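Print this article | E-mail this article

Sharing a bench with hand-held grippers

Joanne Penrose's draft code for Listska sets a limit of up to 40 minutes per operator. Markers must stay visible throughout.
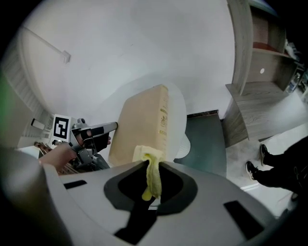 Bare hand on the grip, marker uppermost, box upright by the table.

Clause 7 deals with thin items – paper is pinched between the jaws, never scooped.
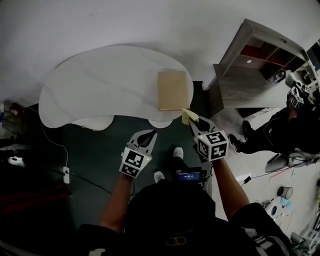

Clause 34 covers cables, which should be routed clear of the operator's feet.

Print | E-mail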